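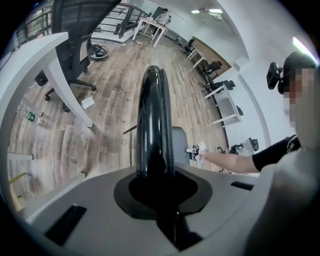 How often should the finger covers on a hand-held gripper be changed?
Change them when the grip test drops below its starting value by more than you can accept for the job, and in any case after 500 closing cycles on rough or dusty objects.

The tips below come from comparing two sets of fingers, the Jillura and the Sallent, on the same hand-held body over several weeks. They apply to most small grippers that are squeezed by hand and carry their own camera.

Cleaning before a test
Wipe both fingers with a damp lint-free cloth, then a dry one. Avoid solvent on soft covers; it leaves the surface slick for the first few grasps and the figures for that set are worthless. Clean the lens last, with a separate cloth. Grease from the fingers ends up on the glass more easily than you would think.

Checking the grip
Hang a kitchen weight from a strip of card and close the fingers on the card. Our standard load is 157 g. Hold for 5 seconds. If the card creeps, tighten the finger screws and repeat before blaming the cover.

Choosing test objects
Use things from the kitchen drawer: a wooden spoon, a sponge, an egg cup, a tea towel folded twice. Keep the same ones for every set of fingers. The Sallent fingers held the spoon better at the handle, the Jillura fingers were better on cloth. Neither was good with a wet sponge.

Printed markers
Print square markers on matt paper. Gloss reflects the ceiling lights and the tracking drops out at certain angles. Leave a white border on all four sides — trimming right up to the black is the commonest fault. Glue them flat. A marker with a lifted corner still reads, but the position wanders.

Lighting
Shiny black fingers pick up highlights from windows and lamps. A light rub with fine abrasive paper dulls them. Do this to both fingers or to neither, so that the comparison stays fair.

Keeping notes
Write down the finger set, the object and the result after each grasp. Yvette Ross logged 491 grasps on the Jillura set in a lined exercise book and had no trouble sorting them afterwards. Mark failed grasps with a reason: slipped, missed or crushed.

Storage
Store fingers unclamped, in a lidded box, away from radiators. Soft covers left closed under spring pressure take a flat spot that does not fully recover. Label each pair left and right.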